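Lurnlow 地面网格作业套件
制造商:Flunberg
产品类别:工位用品 / 垫板与承托器具
供货状态:现货,由 Sekport 仓发出

产品概述

Lurnlow 套件用于在地面或矮台上划定一块平整、可定位的作业区。标准配置为自愈合切割垫一张、白色方形瓷盘一只、黑色作业手套一双。竖置显示器及支架属选配件,需单独下单。套件适用于摆放、取放、对位、裁切前的排料,以及需要反复把同一件物品放回同一位置的操作。

垫面为绿色,印有白色细线网格。网格供目视对位使用,不作为计量基准,有尺寸公差要求的裁切应另用钢直尺。瓷盘为圆角方形,浅边沿,表面施亮光釉。

标准配置

切割垫:绿色,白色细网格,长边 775 mm
方盘:陶瓷,白色,Smadi 系列,边长 300 mm
手套:黑色,最大尺码 11 号
包装:瓦楞纸箱,方盘单独衬护
选配:竖置显示器,深色窄边框;显示器支架;备用手套

显示器

选配显示器按竖向安装供货,用于显示操作步骤、物料编号或当前工序名称。屏幕放在作业区外侧,屏面朝向操作者。支架不得压在垫边上,否则垫面受力不均,长时间后会留下压痕。

显示内容由用户自行编排。建议每屏只放一小段文字,底色与文字保持足够对比。竖屏行宽较窄,中文每行字数不宜过多,长句应手动断行,编号与单位不要拆到两行。线缆从屏幕背面引出,沿作业区外侧固定。

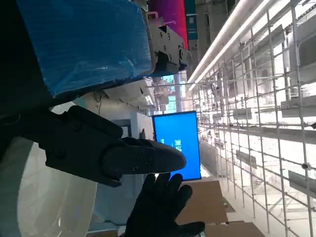

竖置显示器的蓝底白字画面,与黑色手套。

手套

手套为黑色,与浅色器物对比明显,在白色瓷盘上操作时指尖位置容易辨认。尺码以掌围为准,介于两档之间时选小一档。过大的手套在指尖处起褶,捏取薄件时手感变差。

手套不具备防切割等级,不能替代刀具作业所需的防护手套。使用旋转刀具或电动工具时,按相应工具的说明书选择防护用品。手套表面沾有胶液、油脂或切屑后应更换,不要继续接触盘面。备用手套按双供货,不拆零。

切割垫

垫体为多层复合结构,面层在浅切口处可自行闭合。刀片垂直入刀、力度均匀时,面层的闭合效果最好;斜切会掀起材料,切口边缘不能完全恢复。同一条线上反复下刀会缩短面层寿命,可将垫子旋转后使用另一方向的网格。

垫子可直接铺在硬质地面上。铺设前清除砂粒和碎屑,地面有接缝或高差时应移位。地毯、软质拼接垫等可压缩表面不适合作为底层,盘子放上后会随受力倾斜。

操作者坐在作业区旁时,衣袖和裤腿可能扫过垫边。宽松袖口应先收紧。多人共用一个工位时,每人固定使用一侧,取放路径不要在垫面上方交叉。佩戴头戴式显示设备的人员应与垫边保持距离,起身前由旁人确认脚下无器物。

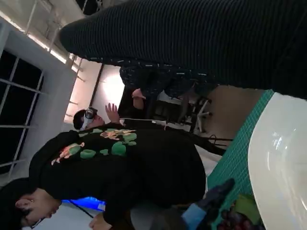

切割垫可以卷起来存放吗?
请平放,或整面靠墙竖立存放,卷曲后的垫子会残留弧度,边角翘起,网格线也不再平直。

已经轻微翘曲的垫子,可正面朝下放在平整台面上,用面积不小于垫子的平板均匀加压,室温放置过夜。不得用热风枪、熨斗或热水处理。存放环境温度最高可到 35 ℃,避免阳光直射,也不要放在暖气片附近或封闭的车厢内。

方盘

Smadi 方盘在套件中作为承托面使用,供临时放置小件、样品或待取物料。浅边沿可阻止圆柱形小件滚出,同时不妨碍手指从侧面伸入。四角为圆角,便于擦拭。

盘底放在网格上时,使一条直边与网格线平行,再以相邻直边定位。圆角部分不参与对位。移动方盘应双手托住相对两边提起后再放下,不要在垫面上推滑,盘底未施釉的圈足会磨损印刷网格。需要在固定位置反复放置时,可在垫面用可移除胶带标出两条直边的位置,胶带不要贴过圆角。

亮光釉面在顶灯下会形成反光。反光区域落在取放点上时,先旋转方盘,无改善再移动工位,使灯具不处于操作者视线的镜面反射方向。对反光敏感的作业,可在盘内衬一张哑光白纸,
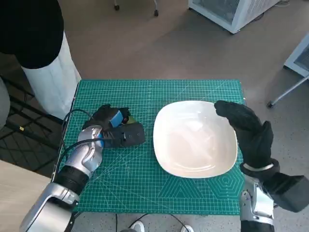
纸的尺寸应小于盘底平面,四边不得翘到边沿上。衬纸用后即弃,不要重复铺用,纸屑会被带到下一件物料上。也可以改用哑光釉方盘,外形与标准件一致,订货时在备注栏注明“哑光”。哑光釉较易留下金属划痕,不建议用来放置裸露的螺钉、垫片等小五金。

方盘可放入洗碗机清洗。冷盘不要直接注入沸水,也不要在釉面上用刀。边沿出现崩口后应停止使用,崩口处锋利,会割破手套。

清洁与维护

切割垫用湿布加少量中性清洁剂擦拭,然后用清水布擦净,自然晾干。不要使用丙酮、稀释剂或含研磨颗粒的清洁膏。嵌在切口里的纤维可用软橡皮沿切口方向擦出。印刷网格褪色不影响面层的自愈合性能。

垫子两面均可使用。正面切口不再闭合时翻面,两面都达到这一状态后更换。

显示器断电后用干燥的超细纤维布擦拭,不得将清洁剂喷在屏面上。

安装顺序

1. 清扫地面,铺垫,检查四角是否贴平。
2. 放置方盘,按网格对齐直边。
3. 在作业区外侧放置显示器支架,锁定后安装屏幕。
4. 布线,线缆不得横跨垫面。
5. 戴手套试取一次,确认取放路径上无阻挡。

不适用范围

本套件不适用于热加工、焊接、食品现场制备以及接触有机溶剂的作业。垫体不具有防静电功能,对静电敏感的电子元件应使用专用台垫。方盘不作砝码或压重件使用。垫面不可承受椅轮反复碾压,带脚轮的支架和推车应停在垫外。

订货说明

标准套件按套供货,切割垫、方盘和手套均可单独补购。订单须注明手套尺码,未注明时按中号发货。哑光方盘和显示器支架需备货,交期以订单确认函为准。切割垫平板包装,收货地点应能容纳长边整件进出。

到货后请先检查方盘。运输破损须保留纸箱和衬护材料,并附破损部位照片,在签收当日提出。垫面因平放受压产生的轻微纹路在室温下会逐渐恢复,不属于质量缺陷。

技术咨询:Flunberg 工位用品组,Omar Akl
补购与退换:Sekport 仓客户窗口,来件请附原订单编号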